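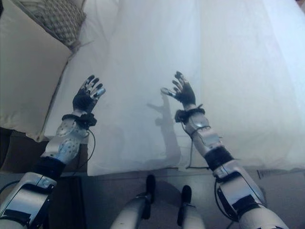

Jul 2, 2022 | By Augustina Acheampong

I'd been promising Wondimu Kassa I'd come see his home build since May, and I finally made the drive. I'm so glad I did! He calls the robot Lencho, and the bedroom is where most of the work happens, which means you get introduced to a humanoid and a freshly made bed at the same time. Silver forearms, black hands with silver fingertips, cables coming off the wrists — I said hello to it before I'd said a proper hello to him.

The project is bedding. Wondimu wants Lencho to handle sheets and covers, and he's been at it for 71 evenings (he keeps a notebook, bless him). Cloth is miserable stuff for a robot, he told me, and the thumb is the part he worries over most.
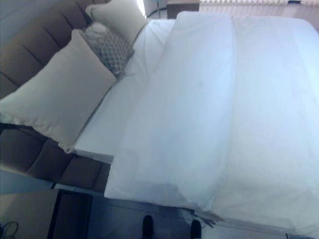
He has eight ways of folding back a duvet written down, and he went through every one of them with me over coffee. I liked number three. He prefers number six, the one with a big fold down the length of it, and we argued about that for longer than two grown people should.

Then we got into money. The wrist straps went through several versions, and the last batch of fittings cost him $325 from a little parts shop called Zemico. He winced telling me.
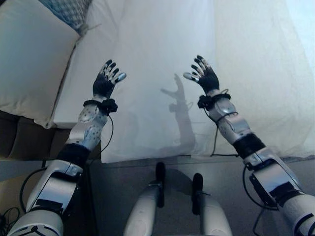

Going to see it yourself

Wondimu is happy to have people over if you write first, two at a time at most — it's a home, after all. Wear shoes you can slip off, bring your own questions about wiring (I ran out of good ones fast) and leave a whole afternoon for it. I'm going back once the new thumb is on.

Recent posts
- Henard open workshop: what I brought home
- 29 minutes at the Flestora parts swap
- My first motor controller, and my second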